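Two arms and a cardboard box: how near are we to help with the chores?

02/04/2025

Anyone who has worked in the back of a shop will know the pile. It starts behind the door after the first delivery of the morning, and by lunchtime there are boxes up to your elbow and somebody has to stop serving and go and flatten them. It is dull work, it gives you paper cuts, and it has become (rather to the surprise of the people who do it) one of the jobs that robot makers most want to crack.

Among them is Undon, a small firm that has spent much of the past year trying to teach a pair of robot arms to do the sort of thing most of us manage while thinking about supper. Its trial is called Sekel, and it covers 10 everyday tasks, from folding tea towels and wiping down a worktop to the one that shopkeepers always ask about first, breaking down empty boxes for recycling.

Leonidas Kyriakidis, who leads the trial, is a cheerful man who will happily talk about cardboard for as long as you let him. A box, he explained, is a much harder thing for a machine than it looks. It bends when you squeeze it and slips when you don't, and the flaps never sit the same way twice.
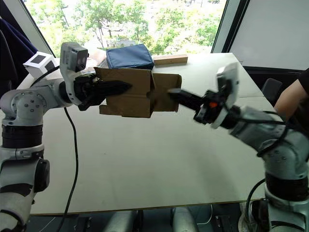 "People see a robot welding a car and they think, well, surely it can manage my recycling," he said. "But the car is always in the same place, and it is always the same car. We would love it if boxes were like that! Every one that comes through the door has been taped and dropped and sat on, and the arms have to cope with whatever they are given."

The team made 817 attempts at the box task during March, and the arms got through 131 of them with no help at all from a person. Mr Kyriakidis is not in the least downhearted about that. Many of the others, he said, went well until the very last fold, and the towels are coming along a good deal better.

Over at Theodorakopoulos, the family hardware shop which has agreed to take a pair of arms for its stockroom later in the year, expectations are being kept sensible. Markos Kalogeropoulos runs the stockroom there and reckons he can flatten a box in the time it takes to say so, though he would be glad to hand the job over, even to something slow. His thinking is that a machine could plod away after closing time, when it hardly matters whether a box takes ten seconds or several minutes, and that he and his colleagues might then come in to a clear floor for once.

What it does when it gets stuck

Flattening and folding

The awkward part comes once the box is open and down on the table. A person finds the crease with a thumb, leans on it and moves along without a thought, but the arms have to work out where the crease is and then agree between themselves which of them will hold and which will press. 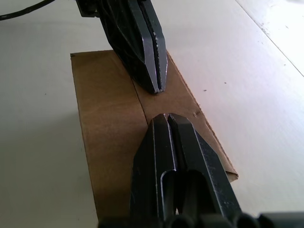 At home, not just yet

As for the kitchen and the laundry basket, those of us hoping for an early rescue may have to be patient. A rival firm, Erusent, is working on a helper for the home and has said it would like to see one in ordinary houses within 3 years. Mr Kyriakidis wished them luck and meant it kindly, but he thinks shops will come first, if only for the reason that a stockroom has no toddlers, no cats and no stairs to speak of.

Undon will carry on with the box task through the spring and then go back to worktops, which have been rather neglected of late. Mr Kalogeropoulos, meanwhile, has a delivery due and has asked that the arms be sent along as soon as they are ready.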